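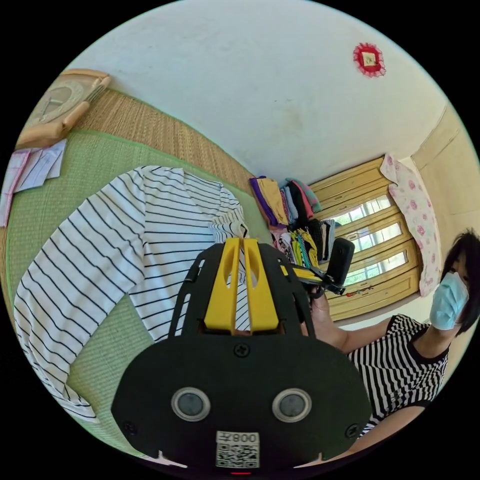
Slide 4. Folding long sleeves on the floor

Keep this slide up for the next four sections. Target time for the whole block is 12 minutes.

Start with the working surface. The shirt is spread on the green woven mat, with a straw mat beyond it. A mat on a hard floor gives a little grip, so the hem stays put when the sleeve is pulled across. On a polished table the whole garment slides and has to be squared up again.

Point to the stripes. Horizontal stripes are useful for teaching. If the side fold is straight, the stripes on the folded part lie parallel to those underneath. If they converge, the fold is off and the finished piece will be a wedge. With plain cloth there is no such check, and learners should feel for the side seam instead.

Sleeve position. One sleeve runs well down the left. Bring it in only after the body is flat. Ask the room which they would fold first, sleeve or side. Expect a split answer. Take two replies and move on.

Slide 5. The sequence

Read these out slowly. The handout has the same wording.

1. Lay the shirt front down, collar away from you.
2. Smooth from the collar to the hem with the flat of the hand.
3. Fold one side in to a line through the middle of the shoulder.
4. Turn the sleeve back on itself so that it lies along the fold.
5. Repeat on the other side.
6. Fold the hem up to the collar in thirds.

Radka Georgiev's version puts step 4 before step 3. It is quicker for thin knits and worse for stiff cotton. Mention it if asked.

Slide 6. Stacking

Go back to slide 4 for a moment and indicate the folded clothes by the back wall: purple, mustard yellow, pink, teal, black and grey. There is a lower pile as well. Stack with the folded edge facing out, heaviest at the bottom. A stack against a wall leans less than one in the open.

Slide 7. Figures from the Jondelport sessions

3490 garments folded, 99 sessions, 54 households. Refolds were not logged separately, so do not quote an error rate. Ljubica Berisha has the session sheets if anyone wants the breakdown by garment type.

Pause for questions. Water is on the side table. Next block is trousers, slide 8.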